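Dois braços e uma estante de plantas

No clube de robótica da escola técnica Plumum, a tarefa deste semestre cabe numa varanda de brinquedo. Os alunos programam dois braços para arrumar vasos numa estante de madeira clara, com dois níveis. O projeto chama-se Nirkex e vai ao concurso Troritz em fevereiro, na categoria de tarefas domésticas.

O grupo reúne-se às cinco da tarde e trabalha até a escola fechar. Desde o início do ano letivo gravou 379 tentativas, quase todas com os vasos pequenos de flores cor-de-rosa. Cada garra leva uma câmera no punho, e as imagens são revistas no dia seguinte, antes de se mexer no código.
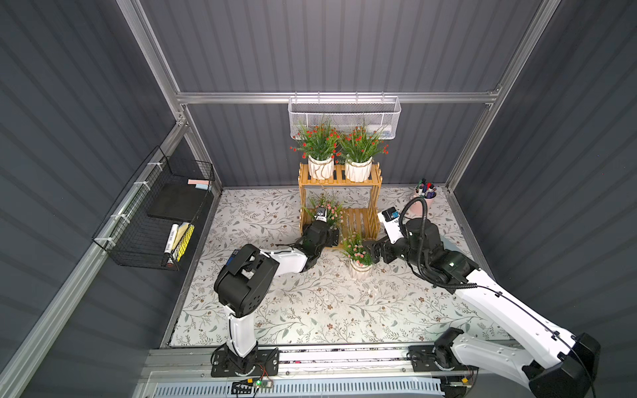
O mais difícil, conta um dos alunos, é fazer com que um braço espere pelo outro: quando os dois avançam ao mesmo tempo, perde-se a tarde a repor tudo no lugar. O grupo acabou por dividir a área em duas zonas e por dar prioridade ao braço esquerdo.

O regulamento do Troritz dá a cada equipe 106 segundos e cinco vasos. Folhas dobradas não descontam pontos, vasos tombados sim. A melhor marca do clube ainda deixa um vaso por arrumar.

A oficina Bondarchuk cede as peças de reposição, e o resto do orçamento, cerca de 1764 euros, saiu da feira de Natal. Falta decidir quem viaja.

Leia também
Impressão 3D na biblioteca municipal
Horta escolar ganha sensores de rega
Como montar um clube de eletrônica

Contato | Assinaturas | Todos os direitos reservados | Voltar ao topo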